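Rear cover panel flexes when lifted – which openings to hold it by?

celow_83
Posts: 182
11th August

I handle molded black covers from Namach, flat with a raised rim. Lifted by the rim alone, ours bow in the middle and two have cracked at a slot. Does anyone lift by the window openings?

P. Lagman
Posts: 511

Yes. Fingertips on the inner edge of the central window, other hand on the rim. The rim is stiff along its length but does nothing for the middle. Keep off the small slots along the upper edge, the web between them is thin.

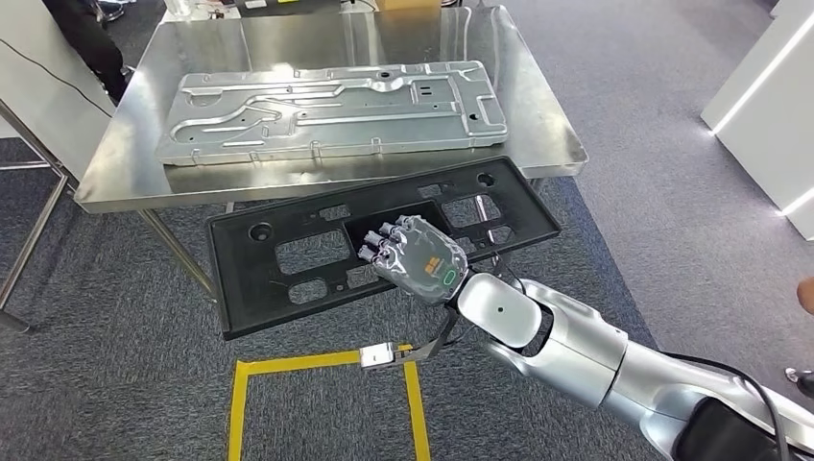
Black panel just off the carpet, fingertips at the central opening.

We bring ours up from floor level beside a steel table. Tilt the far edge up first, then lift.

Angus Kinnear
Posts: 83

Disagree on the window. On the Trindade covers that inner edge is a sealing face and any nick shows up later as a rattle. I use the round holes, one near each end. Wider spacing, less sag.

P. Lagman
Posts: 511

Round holes are fine for carrying. For lowering onto studs you want the load near the center, otherwise one end lands early. Ours have no seal on the window.

celow_83
Posts: 182

No seal here either. Tried both this morning on a scrap piece. The window grip bowed less, the round holes were easier to line up.

Angus Kinnear
Posts: 83

Then check the window edge for flash before you put any weight on it. The Lilon batch we had in July was sharp enough to cut a glove.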